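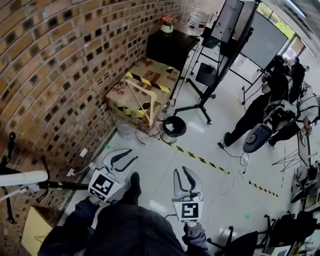
*Corner by the brick wall, box still taped up*

**Thread: Glossy white tile, grout haze that won't come off**

**praslow_owner:** Grouted 216 sq ft with Vusik gray in January and there's still a film on the tile. Shows worst near the wall when the light is low. Plain water does nothing. What next?

**tilecat67:** Sulfamic acid, weak mix, small patches. Rinse twice. Fititz makes one that's fine.

**mudbed:** I wouldn't put acid on it yet. Try white nylon pads and warm water with a little dish soap first. Acid can pull color out of gray grout.

**tilecat67:** Not if you wet the joints beforehand. I did nearly 600 sq ft that way and the color held.

**mudbed:** And I've had to regrout a kitchen after someone did it that way. Depends on the grout.

**praslow_owner:** Bag says polymer modified, if that matters.

**Rønning_fan:** It does. Sulfamic is slow on polymer haze. You want a remover made for it. Test a tile behind the door.

**praslow_owner:** OK, ordering some. Will try the pads tonight meanwhile.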